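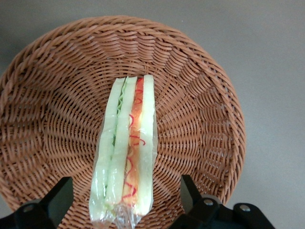

Qui sommes-nous ?

Bonjour et bienvenue chez Nadau ! Moi c'est Wubit, Wubit Gebru, et si vous nous avez déjà écrit, il y a de fortes chances que ce soit moi qui vous aie répondu (souvent tard le soir, pardon). On aide les petites entreprises à acheter leur premier robot, ou leur deuxième quand le premier a mal tourné. On ne fabrique rien et on ne touche aucune commission des fabricants. On vous aide à choisir, à chiffrer, à planifier, et parfois à renoncer - ça arrive plus souvent qu'on ne le croit, et en général les clients nous remercient quand même.

Comment ça a commencé

Avant Nadau, je m'occupais des achats dans un atelier de conditionnement alimentaire. Un mois de janvier, on m'a demandé de préparer le budget d'un bras robotisé en une semaine. J'ai comparé trois devis, j'ai pris celui du milieu, et j'étais très fière de moi. J'avais oublié les doigts de préhension de rechange, la table, la formation de l'équipe de nuit et le raccordement électrique. Urs Pfister, qui dirigeait la maintenance, a regardé mon tableau et m'a demandé où était la deuxième page. Il n'y avait pas de deuxième page ! Quelques années plus tard, on a fondé Nadau ensemble, et la « deuxième page » est restée le nom qu'on donne entre nous à tout ce qui manque dans un devis.

Ce qu'on fait avec vous

D'abord on vient voir. On regarde ce que vos équipes prennent en main toute la journée, et on repart avec des échantillons. Un sandwich sous film plastique dans une corbeille tressée, pour une personne, c'est un geste de rien du tout. Pour une pince, il y a le film qui plisse et qui brille, le rebord de la corbeille, la force de serrage à régler... Tout ça pèse sur le choix du matériel, et donc sur le prix. On préfère le savoir avant la signature du bon de commande.

Ensuite on chiffre, et là c'est le domaine de Brigitta Kofler. Son modèle de budget couvre 7 postes : le bras, la préhension, la vision, la sécurité, l'installation, la formation et l'entretien. Elle ajoute toujours une ligne pour les consommables, même quand le fournisseur jure qu'il n'y en a pas. Une étude de faisabilité chez nous coûte 3345 euros, déplacement compris, et vous gardez le tableau à la fin, formules incluses.

Enfin on planifie. Lorenz Aigner tient les calendriers et connaît par cœur les délais de livraison qui glissent. Si votre exercice se termine en décembre, venez nous voir avant l'été, vraiment, même avec une idée encore floue. Il peut aussi étaler l'achat sur deux exercices, ou commencer par une location de quelques mois si vous hésitez encore.

L'atelier

Nos locaux sont à Oltstead, au fond de la zone artisanale, juste après le carrossier. On a 407 mètres carrés, dont une bonne moitié pour les essais. Roswitha Lanz y règne sur une collection d'objets à saisir qui compte 688 références (elle en ajoute chaque semaine, le chiffre sera faux quand vous lirez cette page). Vous pouvez apporter les vôtres, fragiles, mous, glissants, emballés de travers, on adore ça ! Prévoyez une demi-journée et des chaussures fermées.

Avec qui on travaille

Surtout des ateliers alimentaires, des traiteurs, des préparateurs de commandes, et aussi deux lycées professionnels qui s'équipent petit à petit. On a accompagné Bachmann pour sa ligne d'emballage et Skistar pour un poste de tri, deux projets très différents, avec des budgets qui n'avaient rien à voir non plus.

Nous rendre visite

L'atelier est ouvert aux visiteurs du mardi au vendredi, sur rendez-vous. Un petit mot par le formulaire de contact suffit : dites-nous ce que vous manipulez, à quelle cadence, et la somme que vous avez en tête. Si vous n'avez aucune somme en tête, écrivez-le aussi, Brigitta a l'habitude. Et le café est bon, c'est Urs qui a choisi la machine - sans devis, pour une fois.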